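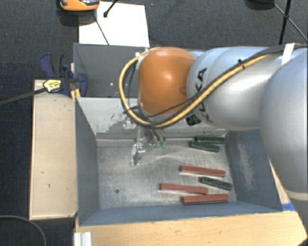 The KUKA arm over the front bin, red and green blocks waiting on the right.

Hi Harvey,

October 18, 2018, and time to tell you where the money stands! The big spend is behind us. What's left of the Federo grant is $4000, and I'd like to use most of it before the February review.

First on my list is fingertips. We're on the little green ones now and I want a proper stock of spares – Plistberg quoted $1728 for a set with mounting brackets, shipping included. Doucette came in lower but wanted 33 days just to confirm the order, so I'm leaning Plistberg unless you object.

Second, bins. The paint is chipping on the back wall of the front one and the floor is pretty scratched up, and I'd love a matched pair (same sloping sides, please, the blocks are hard enough to pick out of a corner as it is). I'm still waiting on a price from Brodonia.

Small stuff: $98 for cable ties and straps, already spent, receipt attached.

Could you okay the Plistberg order this week? I'll send the bin quote as soon as I have it.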